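Buy the arms last

Every April the same spreadsheet goes around. Someone has seen a demonstration, someone else has a price for a pair of robot arms, and the number sits at the top of the page in bold with not much under it. I have helped write four of these budgets for commercial laundries and textile sorters, and I got the first two wrong. My view now is that the arms should be the last thing a small operation prices.

The price of the arms is the easy part. A supplier will send it to you before lunch. What the supplier can't tell you is how many hours your own staff will spend getting the machine to do your work, on your garments, at a speed that matters. That is the bigger cost, and it is the one most often left as a blank cell.

At Galska, where I did the planning for the uniform hire side, we set aside 4000 dollars for what the form called "integration and sundries." It was gone before the second month. Cables took a share of it. So did brackets, a second set of fingers for the grippers and a table at the right height. Nataša Todorova, who ran the floor, had asked for a line for spare parts and I had taken it out to keep the total under the limit. She was right and I should have left it in.

The other thing we missed was the cloth. We tested on flat towels because towels were what we had clean and nearby. Towels are forgiving. They are the same size, they have four corners, and one side is much like the other. Our actual work was mostly trousers and jackets, with seams, doubled layers and a shape that changes each time you put them down. A budget built on towels will be wrong by the time the first pair of trousers reaches the table.

Work trousers are a good test of any quote. They are long, so two arms have to reach opposite ends of the garment. The layers stack along one edge and the middle bunches up. A camouflage print adds another difficulty, because a camera has to find an edge or a fold among patches that look a bit like edges and folds themselves. If a supplier offers to show you a machine, bring your own trousers and don't wash or press them specially for the visit. 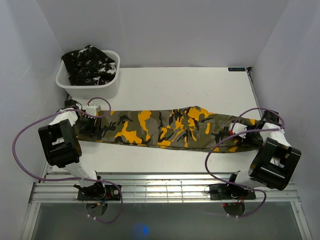
What belongs on the page

I would start with labour. Put down the hours for setting up, for showing the machine the task, for checking its work and for resetting it when it stops. Price those hours at what you pay your people. If the person doing the setup is also your shift lead, add the cost of covering the shift.

Then the space. A bench with two arms on it needs room for bins on the way in and on the way out, and a clear path for whoever fills them. Walls or guards around the work cost money too. Krešimir Dervishi at Tavent told me he lost a folding station to make room for his, and the station had been earning its keep. That loss never showed up in his capital request.

Next, the wear items. Fingers, cables and connectors move all day or sit beside something that does. We put in 900 dollars a year for these on the last budget and spent nearly all of it. I would ask for more next time.

Only after that would I write in the arms themselves. By then you know what the job is worth and what is left to spend, and the conversation with the supplier is a different one. You may find you need one arm and a better table. You may find you should wait a year.

The case against waiting

Radka Kelmendi, who reads my drafts and disagrees with most of them, says this approach is a recipe for never buying anything. Staff learn by having the machine in the building, she says, and no planning document teaches them as much as a bad week with real equipment. There is something in that. Our people at Galska became better judges of a quote after the first machine than they had been before it.

My answer is to rent. A rental of 96 days gave us most of what Radka is talking about, and when it ended we could hand the thing back. It cost more per day than owning. I would still do it again, and I would put it in the operating budget where the people who will live with the machine can see it.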